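铁缺乏

铁缺乏是指体内铁的储存量低于维持正常生理功能所需水平的状态，是人群中常见的营养素缺乏之一。铁缺乏持续发展并影响血红蛋白合成时，称为缺铁性贫血。两者并不等同，铁缺乏者的血红蛋白可以在正常范围内。

生理作用

铁是血红蛋白和肌红蛋白的组成成分，前者在血液中运输氧，后者在肌肉中储存氧。铁还参与线粒体电子传递链中多种酶的构成，与能量代谢、DNA合成及免疫功能有关。

成年人体内的铁大部分存在于红细胞中，其余以铁蛋白和含铁血黄素的形式储存于肝脏、脾脏和骨髓。衰老的红细胞被巨噬细胞吞噬后，其中的铁可重新利用，因此每日需要从食物中吸收的铁量较少。人体没有主动排出铁的途径，铁平衡主要通过调节肠道吸收来维持。

吸收与调节

膳食铁分为血红素铁和非血红素铁。血红素铁来自肉类、禽类、鱼类和动物血，吸收率较高，受其他食物成分的影响较小。非血红素铁见于谷物、豆类、蔬菜和强化食品，吸收率较低，且波动较大。

铁的吸收部位主要在十二指肠和空肠上段。维生素C可将三价铁还原为二价铁，促进非血红素铁的吸收。茶和咖啡中的多酚、全谷物和豆类中的植酸，以及较大剂量的钙，可使吸收减少。

肝脏分泌的铁调素是调节铁代谢的主要激素。体内铁充足或存在炎症时，铁调素水平升高，肠道吸收和巨噬细胞释放铁均受到抑制。慢性炎症患者口服铁剂效果不佳，与此有关。

病因

需要量增加：见于婴幼儿、青春期少年和孕妇。

摄入不足：见于长期节食者、膳食单一者，以及未注意搭配的素食者。

吸收障碍：见于乳糜泻、萎缩性胃炎、幽门螺杆菌感染、胃切除或减重手术后，以及长期使用抑酸药者。

丢失增加：见于月经量过多、消化道出血、频繁献血和钩虫感染。成年男性和绝经后女性出现缺铁性贫血时，一般需要排查消化道出血。

临床表现

早期可无明显症状。随着缺乏加重，可出现疲乏、注意力不集中、活动耐力下降、头晕、心悸和面色苍白。部分患者有脱发、指甲变脆或呈匙状、口角炎和舌炎。异食癖（如嗜食冰块、泥土）和不宁腿综合征也与铁缺乏有关。婴幼儿长期缺铁可影响认知和运动发育。

诊断

血清铁蛋白反映体内铁储存，降低时对铁缺乏的诊断有较高特异性。铁蛋白同时是急性期反应蛋白，在感染、炎症、肝病和肿瘤患者中可升高，需结合转铁蛋白饱和度、C反应蛋白等指标判断。血常规中，缺铁性贫血典型表现为小细胞低色素性贫血，红细胞分布宽度增大。

治疗

治疗包括补充铁剂和处理病因。口服铁剂常用硫酸亚铁、富马酸亚铁、葡萄糖酸亚铁和多糖铁复合物。常见不良反应有恶心、上腹不适、便秘和大便发黑。隔日服用在部分人群中可提高单次剂量的吸收比例。血红蛋白恢复正常后，通常还需继续服用3个月左右，以补足储存铁。

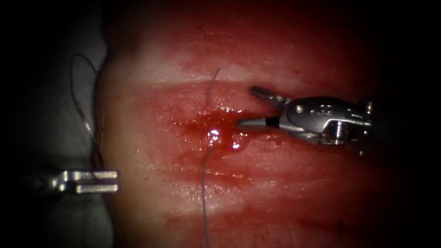
静脉铁剂用于口服不耐受、吸收障碍、失血量较大或需要较快纠正贫血的患者，应在具备过敏反应处理条件的医疗机构内使用。输血仅用于重度贫血或血流动力学不稳定者。

预防

均衡膳食是主要的预防措施。瘦肉、动物血和肝脏含铁较多，素食者可选用豆类、深色蔬菜和铁强化谷物，并与富含维生素C的食物同食。茶和咖啡宜与正餐错开。婴儿满6个月后应及时添加富含铁的辅食。孕妇是否需要补铁及补充剂量，应由医生根据检查结果确定。

过量与安全

不建议在未经检查的情况下长期自行服用高剂量铁剂。遗传性血色病患者肠道吸收铁过多，额外补充可加重肝脏、心脏和胰腺的铁沉积。儿童误服铁剂可引起急性中毒，严重时可致死，铁剂应存放在儿童无法接触的地方。铁剂可影响左甲状腺素、四环素类和喹诺酮类抗菌药的吸收，合用时需间隔服用。

参见

贫血
铁蛋白
铁调素
维生素C
地中海贫血

本条目最后修订于2018年12月8日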